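Zillham bag swap to return on 16th April

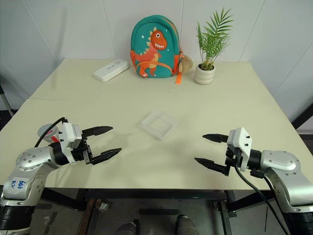
Parents in Zillham who need a bag for a child starting nursery or school will be able to pick one up free of charge when the town's bag swap returns to the Hofstetter Rooms on 16th April. The swap takes in children's backpacks, lunch bags and pencil cases that are no longer needed and passes them on to other families. Among the small backpacks is a teal one with a grinning orange dinosaur on it, complete with pale yellow spikes down its back and an orange strap across the front. There are also plain school rucksacks for older children, and a box of book bags without logos.

Doors open at 10am and close at 2pm. Entry is free and there is no need to book. Families do not have to bring a bag in order to take one home, although anyone with something to donate is asked to hand it in at the side entrance on Gritow Lane before going through to the main room.

The swap was first held last August, in the final fortnight of the school holidays. Organiser Leif Arnardóttir said that date had suited families with children already at school but was too late for many of those with younger ones.

"A lot of nurseries take new children after Easter, and parents were asking us in the spring whether we had anything small," she said. "By August they had already gone out and bought one. So we are doing a spring one this year and we will see how it goes."

In all, 608 bags changed hands at the first event. Most were for primary school children. Nursery sizes ran out before midday, and Ms Arnardóttir said the smallest backpacks were again what the swap was most short of. Those with two working straps and a zip that a child can manage alone are especially welcome.

Bags should be clean and empty. Last year a fair number came in with something still in the bottom, including house keys, a library card and a retainer in its case. The keys and the card went back to their owners. The retainer is still at the Hofstetter Rooms and can be collected from the front desk.

Names written inside in marker pen are not a problem, as there will be fabric patches to cover them. Bags with torn linings or broken buckles can also be handed in, but should be kept separate from the rest. Kwadwo Yakubu, who runs the shoe and bag repair shop Vustidum on the market square, will have a table by the window throughout the day and will mend straps, pulls and zips while people wait.

Mr Yakubu said most of the bags he sees need very little doing to them. "It is nearly always the zip pull," he said. "The zip is fine, the pull has come off, and the bag goes in the bin. It takes me a couple of minutes to put a new one on. A split base is a different matter and I may have to take those back to the shop."

Small repairs will be free on the day. For anything that has to go back to the shop, he will give a price first. He has asked people not to bring suitcases, as he does not have the parts for wheels and handles with him.

Each family can take one bag per child at first, with any left over after 1pm open to all. Lunch bags and pencil cases are not limited. Water bottles will not be accepted this time.

Refreshments will be on sale in the back room, with tea and coffee at 60p and squash free for children. There is a ramp at the Gritow Lane side and a changing table in the ground floor toilet. The car park behind the building is being resurfaced and will be closed, so drivers should use the one at the leisure centre. The number 7 bus stops opposite the main door.

Donations can be dropped off ahead of the event at the Hofstetter Rooms on any weekday morning, or at Vustidum during shop hours. Larger quantities, such as unclaimed lost property from schools, can be collected – call Zillham 3131 to arrange a time.

Anything left at the end will be stored for the summer swap, which is planned for August at the same venue. A date for that will be put up in the entrance hall and at the library once the booking has been confirmed.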